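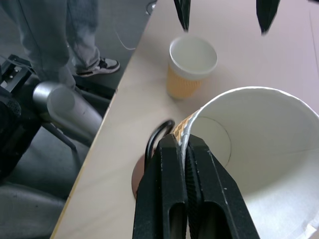 Cleaning Out a Desktop PC Without Breaking Anything

A computer that has started to sound like a hair dryer is usually full of dust. Cleaning it takes less than an hour and costs very little. These tips are for an ordinary desktop tower with a graphics card and one or two case fans. Laptops need a different approach and are not covered.

Before you open the case

Shut the computer down from the menu, flip the switch on the back of the power supply, and pull the cord. Press the power button once afterward to drain what is left in the board. Take a picture of the cables on your phone so you know where each one goes back.

Work on a table, on a hard floor if you have one. Carpet builds up static. Touch a bare metal part of the case before you reach in, and again whenever you have walked away and come back.

Keep the screws sorted. Case screws and drive screws look alike and often have different threads. An egg carton works, and so does a muffin tin.

Blowing out the dust

Carry the case outside or into the garage if you can. Use short bursts of canned air and keep the can upright. If you tilt it, liquid propellant comes out and can leave a residue on the parts.

Hold each fan blade still with a finger or a pencil eraser before you spray. A fan that spins freely under canned air can run past its rated speed and damage the bearing. My case fans are rated at 3000 rpm and I would not want to find out what they do above that.

Start at the top and work down. Do the processor heatsink from both sides, because the dust packs into a mat between the fan and the fins. If air won't move it, take the fan off and pull the mat out with tweezers.

Don't open the power supply. Blow through the grille from the outside and leave it at that.

The graphics card

Most cards are held by 2 screws and a plastic latch at the end of the slot. Unplug the power leads, press the latch, and lift the card straight up. Hold it by the edges and the bracket. If the gold contacts look dull, wipe them with a lint-free cloth and a little isopropyl alcohol, then let them dry before the card goes back in.

Filters

Foam and mesh filters can be washed in lukewarm water with a drop of dish soap. Let them dry overnight. Daichi Nakajima wrote in to say he keeps a spare set so the computer isn't down while the first set dries, and I have started doing the same.

Putting it back together

Check that no cable touches a fan. Start the machine with the side panel off and watch that every fan turns. Then shut it down, close it up, and run something demanding for 40 minutes while you keep an eye on the temperatures. Mine dropped by around 10 degrees after the last cleaning, but that was after two years of neglect and a shedding dog.

How often

Twice a year is enough in most homes. If you have pets, smoke indoors, or keep the tower on the floor, make it every three months. I do mine in March and again when the heat comes on in the fall.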